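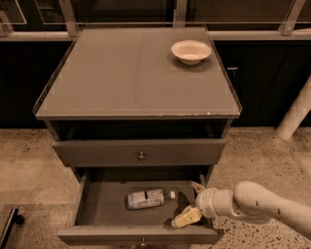

Jokico pauses drawer retrieval after grip faults at Altley

20 April 2025

Jokico has suspended unattended drawer retrieval on its household arm after a grip fault stopped two runs at the Altley test site. No one was hurt. Both stops came during the bedside cabinet task, in which the arm reaches into an open lower drawer and takes out a plastic bottle lying on its side.

According to the fault log, the controller reported a closed grip while the fingers were still apart. The arm then began its lift with no load. On the second run the wrist touched the drawer wall at 34 newtons, above the limit set for the task, and the protective stop cut drive power.

The fault was traced to a finger position sensor supplied by Juvmont. Its zero point had drifted after roughly 3000 grip cycles. The software checked the sensor only at startup, so the drift went unnoticed during long sessions.

Gilchrist, which handles safety review for the site, has asked for a zero check before every reach and a second grip test based on motor current. Until both are in place, arm speed in the drawer task is held to 85 millimeters per second and an operator must stay within reach of the stop button.

Units running tabletop tasks are not affected. Juvmont will supply replacement sensors in June. Sites with the same gripper should save their fault logs before updating the controller, as the update clears them.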